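I went to the evening talk at Irnwood College last month, the one on city housing that people in Wonalville have been arguing over ever since, and I've been meaning to write it up while it was still fresh (it isn't, but I took notes!). The student senate paid for it out of activity fees, and 57 people came, which for a wet night in February is a very good crowd.

The speaker thinks rent control works and said so for an hour. I disagreed with most of it, and I was glad I went.

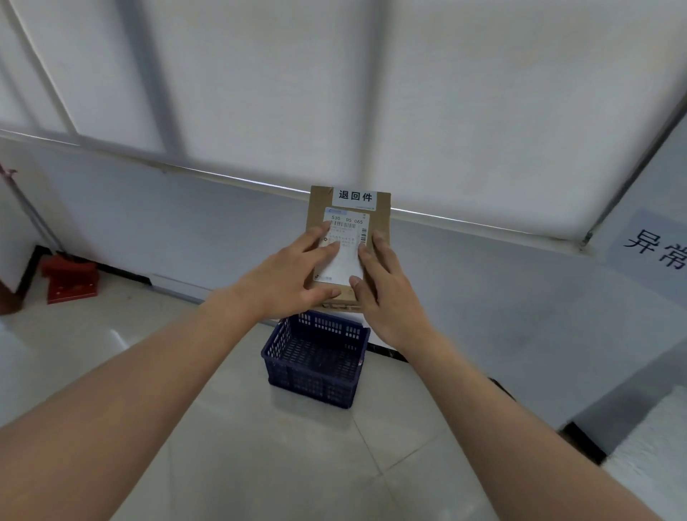
What bothered me was the question period. Only 13 minutes, and the cards were sorted beforehand, so the one from Sandra Lightfoot, who has rented out the same duplex for 36 years, never got read. I would have loved to hear the answer to that one.

Now there's a petition with 600 names asking the college to cancel the rest of the series, and I won't be signing it. Let them finish, please, and put a microphone in the aisle next time. I've written to the dean saying so, and I'll post the reply if I get one.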